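Hindevel reports on first year of household chores trial

01/01/2025

The Hindevel Centre for Assistive Machines has published the findings of its first year of work on household and shop-floor chores. The report, prepared with the equipment firm Vrettos and the retail group Jutley, asks whether machines with two arms can yet be relied upon to carry out ordinary tidying and clearing without help from a member of staff.

The answer given is a cautious one. Over the course of the year the Centre recorded 1,473 attempts at chores of different kinds, from folding towels and stacking bowls to filling shelves and clearing up after a meal. Where the objects were firm, dry and set out in a familiar order, results were good, and in shelf filling the machines completed 85 per cent of attempts without a person stepping in. The figures for clearing tables after food were much lower, and the report does not recommend that such work be left to a machine in a home or a staff canteen at present.

Zachary Campbell, who leads the trial at Hindevel, said that the difference between the two kinds of work had been wider than his team expected.

"A box on a shelf is the same box every time," he said. "The remains of a meal are never the same twice. There are cups that may be standing or lying down, lids that may or may not be on properly, and food waste that comes apart when it is gripped. A person deals with all of this without thinking. We have had to treat each part of it as a separate problem."
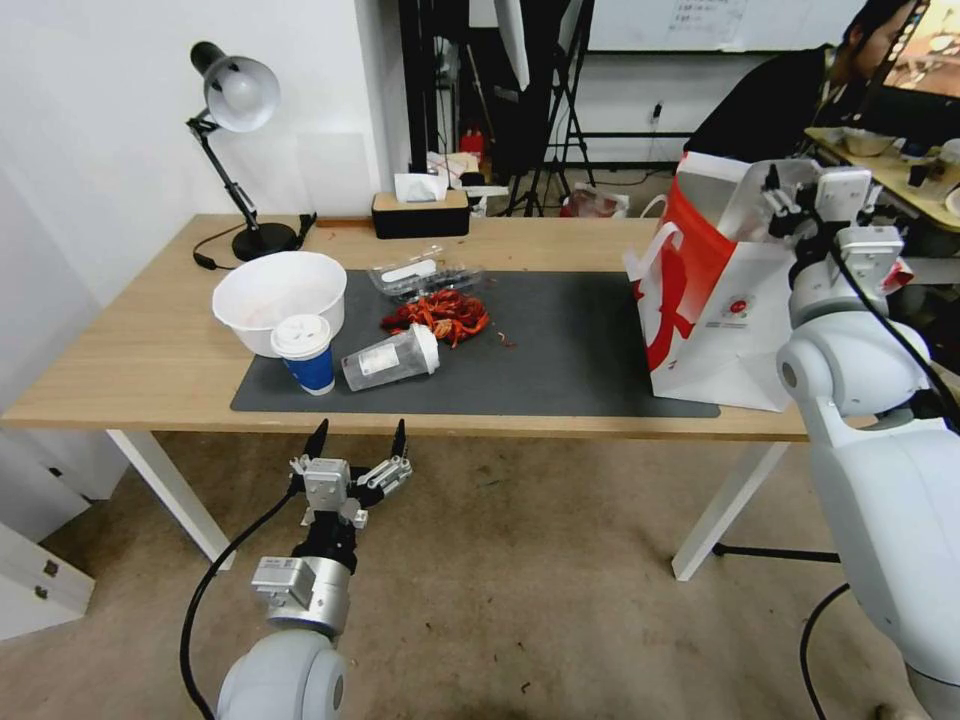
Shellfish waste is given a section of its own in the report. Shells and claws catch on one another, so that lifting one piece may bring several more with it, and small fragments are easily left behind on soft surfaces such as desk mats. The Centre tested a number of ways of gathering a pile before lifting it, and found that moving the waste in small amounts gave better results than trying to take it all together, although the work took far longer than it would by hand.

Bags and containers also caused difficulty. An open paper bag can fold or tip when an arm reaches into it, and clear plastic cups and boxes are hard for cameras to pick out against a table. The report recommends that one arm be used to steady a bag while the other places items inside, and that further work be done on the recognition of clear plastic.

Jutley, which supplied the shop-floor tasks, said that it welcomed the findings and would continue to support the trial. The company has no plans to change staffing in its stores as a result of the work. Shelf filling will be tested further at its Dulent branch, outside opening hours and with a trained member of staff present at all times.

The second stage of the trial will run until November and will concentrate on clearing and wiping tables. Two new tasks will be added, the sorting of waste for recycling and the washing of bowls by hand. Vrettos will provide a revised set of fingertips intended to hold soft and uneven items more securely.

Copies of the full report may be requested from the Centre's information office. Organisations wishing to suggest chores for the second stage are invited to write to the same office, giving a short account of the task and of how it is carried out at present.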